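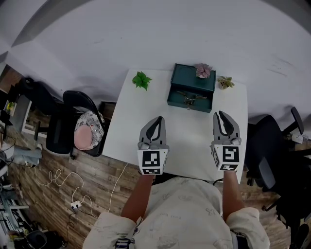

The succulent, on a box.

Everyone is buying plants as presents this year. Fine. Lovely. But can we talk about the size of them.

Went into Barnent on Saturday for one small thing for a windowsill. Couldn't get near the till for trees. Actual trees, in pots, with a bow on. A fig taller than me, £80, and a queue for it. Who has the ceiling? Who has the light, in December, in a flat with two windows and one of them facing a wall?

My view, for what its worth: buy small. Buy something that fits on top of another thing. A shelf, a tin, the fridge. A plant you can pick up in one hand is a plant you will move when it looks unhappy. The big ones never get moved. They go in a corner in November and drop leaves on the carpet until Easter, and then there's the pot to get rid of.

I've done it. Bought a palm from Grivel when I moved in, 46 quid, plus the bus home with it poking a man in the ear. Dead in 8 weeks. Then a fern. Then, I'm sorry to say, another fern.

Succulents get sneered at. Boring, they say, office plants, the thing you give a teacher. And yes, people kill them too, nearly always with the watering can. Leave it be. Mine gets a drink when I remember and I don't remember much. The Sikder stall on the market does them for less than a sandwich, in plain pots, no glitter. Please don't buy the ones with glitter sprayed on. Or the ones with a plastic flower glued to the top, which I saw agian last week and wanted to write to somebody.

The other argument is that a big plant "makes a room". Zekomia put that on their posters. A room is made by having somewhere to sit, I'd say, and a lamp that isn't overhead. Almost 100 pounds of greenery between you and the telly does nothing for it.

Giving one is worse than buying one, too. A large plant is a job you've handed somebody. They have to find it a spot, then feel guilty at it. A small one they can put by the sink and forget about till spring.

So, small. Market's open till four on Wednesday, bring change, he doesn't like cards.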